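# Rail shower set

A **rail shower set** (also called a slide bar set) is a wall-mounted bathroom fitting that brings the mixer valve, the hose, the hand shower and very often a little shelf together on one upright pipe. It is a friendly, forgiving sort of fixture, liked by tall and short members of a household alike. 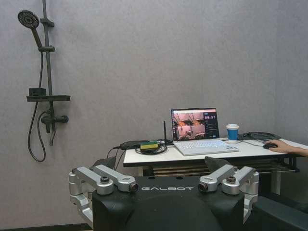
The hand shower rests in a bracket on the rail, and in most models the bracket can be slid up or down and tightened wherever it suits the bather. Matte black and dark gray finishes have become popular alongside the older chrome. The Tirnis pattern, long sold in Geltutport, weighs 2 kilograms without its hose.

## Hose and shelf

Hoses are made long enough to reach a bather's feet, or a patient dog, and so they hang in a generous loop when not in use. The Ayele hose measures 200 centimeters.

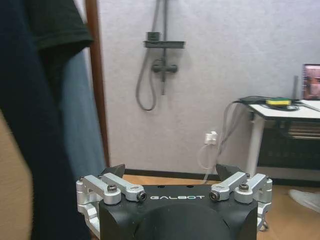
Shelves are a later addition, and a very welcome one to anybody who has ever chased a bar of soap across a floor. The Drunness shelf is 275 millimeters wide and slips over the pipe before the upper bracket goes on.

## Display and surroundings

Sets are sometimes mounted on a plain, dry wall for show, in a room furnished for other purposes, where the floor may be wood and the usual household appliances stand close by.

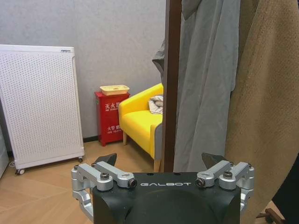 *White air purifier on casters, with a perforated front panel, beside a light gray wall.*

## See also

- Mixer valve
- Hand shower
- Baseboard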